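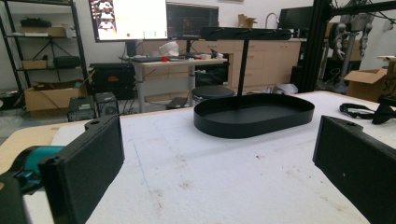

*Hand-held gripper and tray stand on the work table at Drelora.*

I've been wanting to talk to Wenjie Peng about money for ages. Wenjie plans the equipment spending for Drelora, a small robotics lab, and I had it in my head that we'd spend the whole hour on robot arms (I had a full page of arm questions!). We spent maybe ten minutes on them.

"The arm is the easy part of the budget," Wenjie told me. "You get a quote, you argue over the quote, you sign. Then you go back to your desk and find 42 other lines on the spreadsheet, and those are the ones that eat your week."

So what's on those lines? Finger pads, for a start. Cables, mounts, foam for the tabletops, storage, monitors. And then all the everyday stuff the grippers are supposed to handle - bow ties, straps, little stands with pegs on them. I asked if that last category really costs enough to plan for, and I got a look.

"One bow tie, no. But you want different fabrics and different sizes, and you want spares. Last year we put down $400 for props and we'd gone through it by September. This year it has its own line and I don't let anyone borrow from it."

I liked that a lot, since I have a grocery budget that works on the same principle.

We got onto suppliers next. Drelora had two bids on the table for its next set of hand-held grippers, one from Birkine and one from Hasach, and the Birkine units came in $226 cheaper apiece. I figured that settled it. Wenjie had figured the same thing, for a day or so, and then went looking for the price of replacement pads.

"The Hasach pads were $101 a set. Birkine wouldn't sell pads on their own, so you had to buy the whole finger assembly. I asked three times in three different ways. At that point I stopped looking at the sticker price and started working out what a year of use would cost."

They went with Hasach. The order was in when we spoke, and the lead time was already making Wenjie nervous. 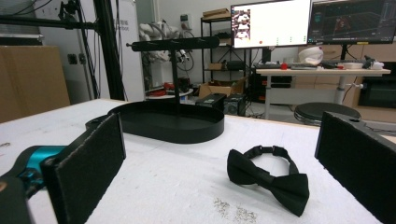

A reader wrote to me after my last equipment piece to say that small labs should just rent everything for the first year, grippers included, and put off buying until they know what they need. I read that out loud and Wenjie thought it over for a good long while.

"For an arm, maybe. I'd look at it. For hand-held tools I wouldn't, you put too many hours on them and the rental adds up fast. And please don't rent computers. We tried that at Min, where I used to work, and every machine went back right when we had it set up the way we wanted."

I asked what goes first when the total comes back too high, and the answer was quick: the second big monitor, then the nicer shelving. Floor space never gets touched. Neither does shipping, which Wenjie now writes in as a separate line after one very heavy crate and one very awkward email to the boss.

My last question was what to tell someone doing their first equipment plan this spring. Wenjie laughed and said to email the supplier's parts department before you email sales, and see how many days you wait for an answer. Hasach took two. Birkine's reply came in while we were packing up, and it was a link to the catalog.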